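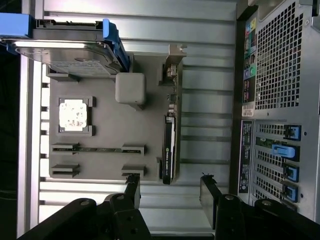 Kimie Nomura wrote in to say that any tracker blocker which sells an "acceptable ads" list has already picked a side, and asked whether Hunach does the same. It does. The list is on by default and holds 119 ad networks. The switch to turn it off sits two menus deep, under Partners.

I ran Hunach as the only filter on a home connection from January on, with the same reading list I used for the Vovel review: 56 news sites, loaded once a day with a clean profile.

**Blocking.** With the partner list off, Hunach stopped 3,274 requests on the first pass. With it on, most of the header bidding calls went through untouched. Consent pop-ups are hidden, which leaves the consent question unanswered – a few publishers treat that as a yes.

**Breakage.** Comment sections failed on 2 sites. Both worked again after I allowed the login domain by hand.

**Logs.** Plain text, one line per request, with the rule that matched. Vovel still hides this behind an account. Export is manual only.

**Updates.** Rules arrive from one server run by the vendor. Mirrors are not supported, so an outage there leaves you on the old set.

Worth installing if you turn the partner list off first. Kimie also asked about Skotent; I haven't tested the current build.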